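The Window on Givell Street

I keep meaning to write about something cheerful, and I will, I promise, but I have had this one stuck in my head since the start of September and I think I need to put it down somewhere before I can get on to anything else.

For those of you who don't live in Clonbridge, Givell Street is the long one that runs downhill from the library to the old bus garage. My sister-in-law's shop is near the bottom, next to Võ Alterations, and I help her out there on mornings when the school run is somebody else's problem. So I was the one with the keys when I turned the corner and saw glass all over the sidewalk.

It wasn't our glass. It was the Võ window, the big one with the gold lettering. The door was shut and locked as neatly as you please, and whoever it was had gone in over the sill, taken the cash drawer and a sewing machine, and left by the back. They also took 28 garments off the rail by the counter, all ticketed and waiting to be picked up. Other people's clothes! A christening gown was in there, and somebody's late father's overcoat, which was being cut down for his son.

I called it in and then stood there like a post, not wanting to walk on anything. Two officers came out within the half hour and they were perfectly kind. The younger one wrote down the report number on the back of a card and told me the last four digits were the part to remember, 1593, and I have remembered them so well that I now find myself punching them in at the bank machine.

What I hadn't understood, never having been near a burglary before, is how much of it is waiting. You wait for the fingerprint person. You wait for the board-up people, who can't start until the fingerprint person is done. Then you wait for the alarm company, Faltel, to send over the log, and the log says the back door sensor went off at 4:10 in the morning and that a call was placed to a phone number the shop gave up years ago. I don't say that to be mean about Faltel. I went straight home and checked our own contact list, and the first name on it was a cousin who has moved to Oregon.

So please, if you take one thing from all this rambling, look at who your alarm calls. It took me six minutes on hold and one very patient young man to fix ours.

The police held a meeting about it at the library, along with the other break-ins on the hill. There have been seven since spring, if you include the one at the garage where they only got as far as the office. A sergeant talked about lighting and about not leaving the till drawer in overnight (leave it open and empty, he said, where it can be seen from the street). There was a good deal of grumbling about patrols. I grumbled a bit myself – I'm not above it – but I also learned that only a few of us had ever called in the small things, the rattled doors and the car that sits with its lights off, and they can't very well send someone to look at what they haven't heard about.
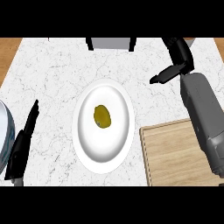
Uyên Tiêu thought the sergeant had let the landlords off much too lightly. The alley light behind the shops had been out since winter, she told him, and every tenant on the row had written in to complain, so it was a bit rich to be lectured on lighting. She wanted the owners in the room next time and she wanted it in the minutes.

I clapped, and so did the row behind me. The sergeant took it well enough and wrote something down, and the alley did get a new bulb later that same week, a horrible bluish thing that makes the trash cans look like a hospital. I'll take it.

As for the clothes, the christening gown has come back. It was in a bag behind the bus garage with a dozen or so other pieces, a little grubby, tickets still pinned on. The overcoat wasn't with them. If you see a man's charcoal wool coat for sale with one sleeve shorter than the other and white basting thread in the hem, call the station and give them those four digits, or just call me and I'll do it.

The new window is in, and the gold lettering is supposed to go back on once the painter is over his shoulder trouble. In the meantime there's a paper sign taped up that says OPEN, and they are, until six most evenings.

7 comments | 28 shares

We use cookies to remember your preferences. By continuing to read you agree to our cookie policy. Accept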